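Hamo Camera Battery and Charger FAQ

Which cameras accept the Hamo pack?
The pack fits the Inel body and the Pletura body. It does not fit earlier Inel models, which use a narrower battery door.

How many shots does one charge give?
The rated figure is 521 frames with the rear screen on and 1,405 frames with the viewfinder only. Video, image review and wireless transfer all lower the count.

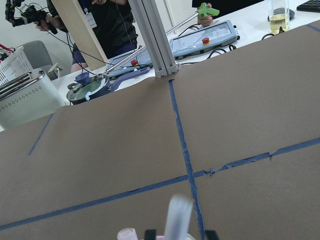
Blue tape on brown cardboard.

Should I drain a new pack before the first charge?
No. Charge it until the lamp on the charger turns solid green, then use it. Draining a lithium-ion pack to zero shortens its life.

The charger lamp blinks orange. What does it mean?
The pack is outside the temperature range for charging. Remove it, leave it at room temperature and try again. If the lamp still blinks after 3 attempts, clean the contacts with a dry cloth. A pack that fails after cleaning should be replaced.

Can I charge the pack inside the camera?
Yes, through the USB-C port, with the camera switched off. Charging stops when the camera is turned on. The port will still supply running power on the Pletura body, but not on the Inel body.
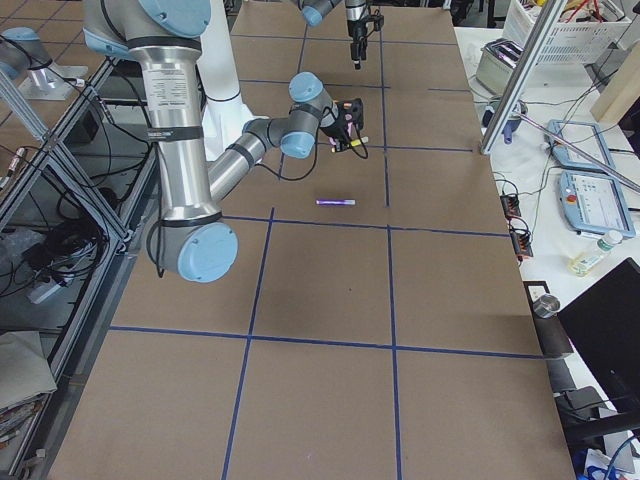 Reece Pearce writes that his Pletura body drew running power only after the firmware update, and that before it the battery icon kept dropping with the cable attached.

The update is required for running power. Check the version under Setup, page 2. Bodies shipped after June have it installed.

How should spare packs be stored?
Store them at half charge, out of the camera, with the contact cover on. Check the level every few months and recharge if the gauge shows one bar.

Why does the percentage jump after I swap packs?
The camera reads the level from a chip in the pack and takes a few seconds to refresh. If the reading stays wrong, charge the pack fully once in the Hamo charger to reset the gauge.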